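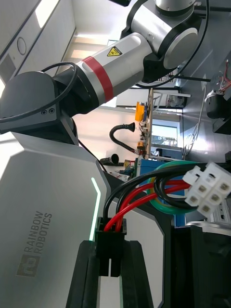 In the trade, they call it a harness, and for a long time I thought this was a strange word for it. A harness is for a horse. But then Sharon Rweyemamu, who has built them for 13 years, put one in my hands and pulled gently on the other end, and I understood a little. The wires are tied together so that they go where you want them to go.

I visited her in January at Brurix, a small workshop where wire harnesses are made in short series, sometimes only eight pieces. The customers make pumps, lamps for boats, machines for bakeries. One order I saw on the wall was for Flindis, a maker of greenhouse fans, and its number was 1534. I asked if there had really been so many orders. Sharon said no, they began with 1000, so that the first customer would not be nervous.

Most people have never looked at a harness, although they own many. There is one in the door of the car and one behind the front of the washing machine. It is made of simple things: wire, small metal contacts, plastic connectors, something to hold the wires in company. When it is good, you forget it for twenty years. When it is bad, the window of the car goes down in the rain and does not come up again.

The work begins with cutting. Each wire has its length on the drawing, but Sharon does not trust the drawing completely. "The drawing is flat," she told me. "The machine is not flat." A wire which must go around a corner needs more than the line on the paper. If the bundle turns, the outside wire needs more again. She adds a little for this, and how much she adds is written in a school notebook with a soft cover, which she did not let me photograph.

Then comes the crimping. The end of the wire is stripped, the bare copper goes into the contact, and a tool presses the metal around it. I tried it myself, on waste wire. My first crimp looked beautiful to me. Thulani Zwane, whose bench is next to Sharon's, took it between two fingers, pulled, and gave me back the wire in one hand and the contact in the other. He was very polite. My fourth one held, and I carried it in my coat pocket for the rest of the day.

After the crimp, each contact is pushed into the connector until it clicks. Thulani says you should hear the click and also feel it, and then pull the wire back a little to be sure. In a room with a radio it is mostly the feeling that you trust. A contact that sits almost right is worse than one that is missing, he says, for it will pass the test in the workshop and fail somewhere on a road in the mountains.

I was interested in the colors. Red and black are the old pair, and in the direct-current work I saw at Brurix the red is plus and the black is minus. There are other customs in other trades and other countries, so a careful person always measures before she believes a color.

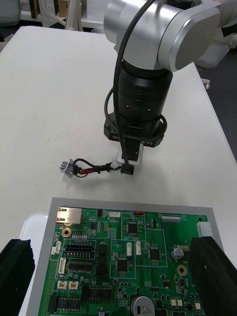
Sharon twists her pairs by hand when they are short. For the long ones she fixes one end and puts the other in a slow drill, and this is a thing I wanted very much to try also. The twist keeps two wires together without any tape, and it helps against electrical noise. It also eats length. The first time you twist a pair, you find that it is suddenly too short for its place, and you say a word, and you cut a new pair.

For closing the bundle there are many opinions. Gebhard Haslinger, who taught Sharon and is now retired, used waxed cord and made his knots so regular that they looked printed. Sharon uses short pieces of heat-shrink sleeve where the wires need protection, and ties between them. The sleeve must go on the wire before the connector does. Everyone in the workshop has forgotten this at least once, and there is a jam jar near the window for the coins. On the day of my visit it bought us cake.

The last step is on the table. The finished harness is laid out in a line and somebody goes along it with the eyes and the fingers, from one end to the other, and then back. They look for a scratched sleeve, a tie that bites too hard, a wire which has a different curve than its neighbors. Only then is it tested with current. I asked Thulani why not the test first, if the test is faster. He answered that the test can tell him only about today.

I took home one harness with a fault, a present. The red wire is shorter than the black by the width of my thumb. It hangs by my desk, and visitors ask me what it is for.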